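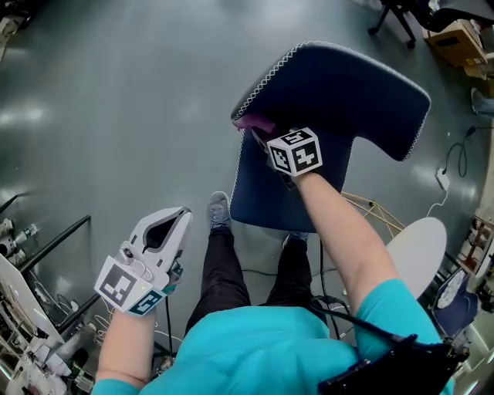 Grendlow hand-held gripper kit, single-gripper version: worth the money?

Tonwood Forums > Hardware > Kits and Tools

plainbearing wrote:
I'm looking at the Grendlow kit in the single-gripper version. One gripper with the marker cube, a second cube for the back of the other hand, the head mount, and the pouch that straps across the chest. Paracha has it listed at $2000, cables included. We want to record people moving ordinary things around a room, mostly furniture and soft goods, and train on that later. The robot side is already taken care of, so I only need to know about the collection side.

Does anyone use it for objects bigger than a cup? All the sample clips on the product page are at a table with blocks.

Reply by oddlot_max
We have had one since March. It works for bigger things if you plan the task so the bare hand takes the weight and the gripper does the rest. A chair is fine that way. You get hold of the seat with the hand that has the cube on the back and the gripper stays free. I would not try to lift a chair with the jaws. They open wide enough for cloth, small boxes, handles and thin edges, and that is what we use them for.

The hand cube needs to stay in view of the head camera. If you grab something from underneath, the object covers the cube and you lose the hand. Gripping the edge from above works better. It took our people a while to get used to it.

Reply by kerfwidth
I'll disagree with the "works for bigger things" part. We tried it for a couple of weeks and sent it back. With big objects half the clip has one cube or the other covered up, and the software fills the gap with a guess. You can see the hand jump when it comes back. For table work it was good, no complaints. For furniture I would look at Buminero. They put the tracking in the gripper itself and there is no cube to hide.

Reply by oddlot_max
The jump is real. We throw those clips out. For us that comes to roughly 15 percent of what we record, and I can live with that at this price. Buminero was more than our budget when I asked them for a quote.

Reply by plainbearing
How bad are the cables? That worries me more than the markers. In our space people have to walk from one end to the other.

Reply by floorwax
The cables are the weak point. The gripper has a cable, and there are more on the body going to the pouch and the head mount. The one at the neck hangs down the front of the shirt, and if you lean forward it swings out in front of you and ends up in the gripper view. I tape ours down at chest height. Also check your floor before every take. Power strips and loose cords are bad enough when you can see your feet, and with a chair in your hands you can't.

The gripper has its own camera, and it picks up a lot. It looks back along your arm and over your shoulder, so you get your own face plus whoever is at the front door. We blur faces before anything leaves the building. Put that in your time estimate, and tell the people who share the room. Coat racks, bags and the view out the glass all end up in the recording too.

Lighting has been fine for us with a bright entrance behind the operator. The cube on the gripper sits close to that camera, and I have not had trouble with it washing out.
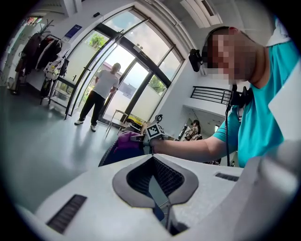 Reply by plainbearing
Useful, thanks. I had not thought about the face blurring. Is it built into the Grendlow software or do you run something else?

Reply by floorwax
Something else. There is a checkbox for it in the Grendlow export window, but it missed people standing far away when I tested it. Might be fixed in the newer release. I have not gone back to check.

Reply by hexdriver_jo
Adding a few notes on comfort, from the person who wears it most in our shop.

The head strap is OK once you loosen it from where it ships. Mine left a mark until I did. The pouch rides low on one side if you're short, and it bumps your hip when you bend down. I pulled the strap in until it sat higher and that helped.

The gripper gets heavy in the wrist. I can do 4 hours in a day with breaks and then my clips get sloppy. Short sleeves are better than long ones, the cuff catches on the back of the gripper.

Reply by kerfwidth
Four hours is more than any of ours managed. We had people swapping out well before that. Ask Paracha if they will let you try one on before you pay. They did for us, and they took the return without a fuss, minus shipping.

Reply by oddlot_max
Agree on trying it first. One more thing for plainbearing: order a spare hand cube with the kit. The faces scuff when you brush against walls and table edges, and a scuffed face stops reading. We are on our second.

Reply by plainbearing
OK. I'm going to ask Paracha for a trial with our own furniture and see how many clips I have to throw out. If it's a lot worse than what oddlot_max gets, I'll price the Buminero. Does the trial unit come with the pouch and head mount, or just the gripper?

Reply by kerfwidth
Ours came with everything except the spare battery. Ask for it by name or they leave it out.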